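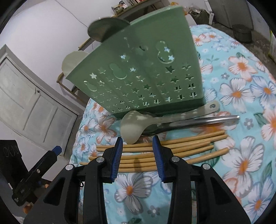 Shared workshop teaches grippers to tidy the kitchen drawer

25 May 2023

The Drunard workshop has spent almost 15 weeks on a job most households finish before the coffee is ready: sorting ladles and chopsticks. Members have been building hand-held grippers since January, each with two jaws and ribbed blue pads, and the utensils are the latest test.

Ladles went well enough. Chopsticks are thin, roll when they please and have so far been the harder opponent – the group's build log lists them under "ongoing disagreements."

The linkages were cut at the workshop, and the joint pins were ordered from Allov, a small parts shop that sent the wrong size 2 times before getting it right. The jaw design is named Konderik, after a village one of the builders once got lost in.

A motorized version is next. It is meant to copy moves recorded by hand, provided the members can agree on how a ladle should be picked up. Talks on that point continue.

Plans for the jaws will be posted on the workshop's page once the drawings match the parts. The next open evening is at the Bansal Street entrance, and visitors may bring their own spoons.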